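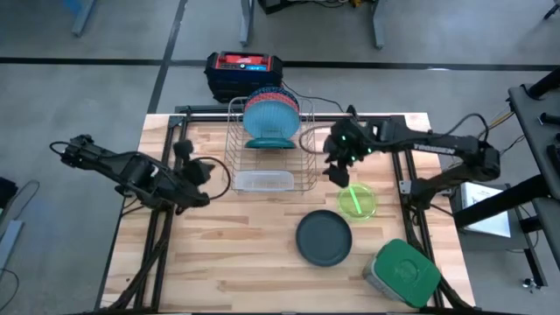
Rack-loading bench at Ondunside, side camera, both arms at the table.

Ticket: Evaluation success rate does not match between two runs of the same checkpoint
Project: Urkis (two-arm dish rack policy)
Component: evaluation protocol, reset procedure
Opened: November
Status: Resolved, documentation change pending

Problem as reported

The same policy checkpoint was evaluated twice on the same bench. The first run gave 74 percent success. The second gave 39 percent. Weights, control rate and object set were the same according to both run sheets. We had planned to report the first number in the Marwat comparison and need to know which one is right.

Setup

Two arms on opposite sides of a wooden tabletop. Wire rack near the back center. Objects for this task are plates, a bowl, a green dish and plastic containers. An episode counts as a success if the target object is in the rack and released when time runs out. The policy was trained on 3,000 teleoperated episodes collected on this bench.

Log

Entry 1. Compared checkpoint hashes from both runs. They match. Compared the config files. The only difference is the output folder.

Entry 2. Checked gripper calibration on both arms. Open and closed positions are within tolerance. Reran the homing routine anyway and repeated a short set of trials. Results were still low, so calibration is not the cause.

Entry 3. Suspected camera drift. Overlaid first frames from run one and run two. The table edges and the rack line up. Closed this line of inquiry.

Entry 4. Went through the failed episodes from run two by hand. Most failures are on the dark round plate when it starts flat on the wood in front of the rack. The gripper comes down on the rim, slides, and closes on nothing. When the plate starts closer to the rack the policy does fine. Failures on the containers are at the same level in both runs.

Entry 5. Looked at the start positions in run one. The plate is near the rack in nearly all of them. In run two it is spread over the whole front half of the table. The run sheets both say "random reset," but the two operators read that differently. One put objects back close to where the last episode ended. The other used the Gekent position generator.

Entry 6. Checked the training data for the same thing. Front-center plate starts are rare there too. The policy has seen few of them, and the low score in run two is a fair measure of that.

Cause

Start positions were not controlled. The first run sampled the easy part of the table. There is no fault in the arms, the cameras or the code.

Fix

1. Start positions now come from Gekent with a fixed seed. The list is saved with the results.
2. The operator overlays the target layout on the live view and matches it before pressing start.
3. Each comparison is run with 2 operators who alternate episodes and do not know which checkpoint is loaded.
4. Success is reported by object and by table zone as well as overall.

The 74 percent figure should not be used. Please remove it from the Marwat draft table. The 39 percent figure can stay for now, marked as a single run.

Still open

Extra plate demonstrations from the front half of the table have been requested. Retraining is tracked in its own ticket. The older Urkis baselines were scored under the old reset wording and need to be rerun before anyone compares against them.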